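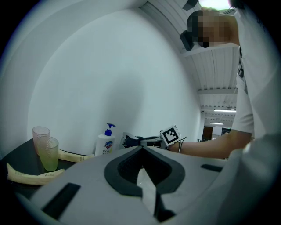
How to clear and clean a small black table beside the sink

A small table near the tap collects everything: cups, peels, used tissue. On black glass each drop and fingerprint is visible, so I prefer to do the whole job at one time, after breakfast, and not little by little during the day. It is not difficult work, but the order is important.

What you need

One food scrap bin with a lid
Two microfibre cloths, one for washing and one for drying
A little dish soap in lukewarm water
A small tray (mine is from Skerum, any tray will do)

Step 1. Take away the food waste

Start with the soft things. Pick up banana peels by the stem end and lift them, please do not drag them over the glass. The inside of a peel leaves a sticky line which dries hard and catches dust. If your peel has a small sticker on it, take it off before the peel goes in the scrap bin. In Clarkbridge, where I live, stickers belong in the ordinary garbage.

Step 2. Gather the paper

Used tissue and crumpled paper go next. Look also behind the cups and near any box that stands at the back of the table. Do not use an old tissue for wiping the table, it gives lint, and on a dark colour you will see all of it.

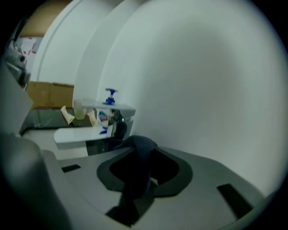 One reader wrote to me that she always washes the cups first, before she touches the waste, so that they can drain while she does the rest. She has a big draining rack and I have none, but with a rack I think her order is very good.

Step 3. Wash the cups

Plastic cups with a pattern on the surface hold dirt in the small hollows. Leave them 20 minutes in soapy water and then go over the outside with a soft brush. Do not use the rough side of the sponge. Put the cups upside down on the tray.

Step 4. Wipe the table

Wipe from the wall towards yourself, in straight lines. Rinse the cloth, wipe again, and dry immediately with the second cloth. Lift the things which stay on the table and clean under them too.
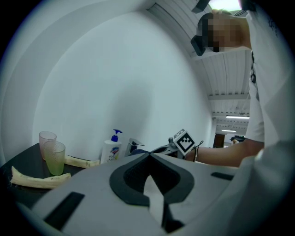 Now you can decide what should go back. I keep very little on the glass, and I put each thing where the hand will look for it. The soap pump stands at the back, close to the faucet, with the nozzle turned to the right. If your cups are of different colours, like the pink and the green, give one to each person, and you will wash fewer of them. Before the soap goes back, dry the bottom of the bottle, or it will leave a ring on the glass by Wednesday.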